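Haltine Wire-Mesh Sorting Basket: Review

The Haltine basket was assessed in June for use in the toy rooms at the Grullombridge family center. It was chosen to replace the Zamora canvas bin, which had lost its shape after 13 months.

The basket holds a generous mixed load. Soft items and hard items may be stored together, although small balls tend to settle beneath cloths and must be searched for. The open top allows easy access from every side. Staff found the rim comfortable to grip, and cleaning took some 10 minutes with a damp cloth.

Two reservations should be noted. The basket is supplied without a lid or dividers – the Wornisik model, at a higher price, includes both. The mesh also offers little help in keeping small pieces in order, and a separate sorting box remains advisable.

The center rates the basket suitable for general storage and has ordered 3 more.

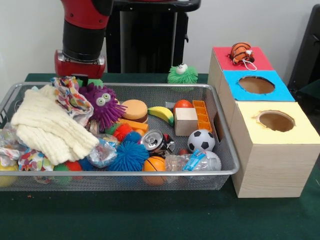
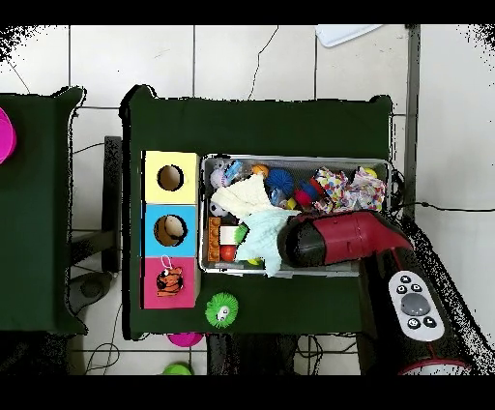
Mixed load of toys and cloths, with sorting boxes alongside on a green-covered table.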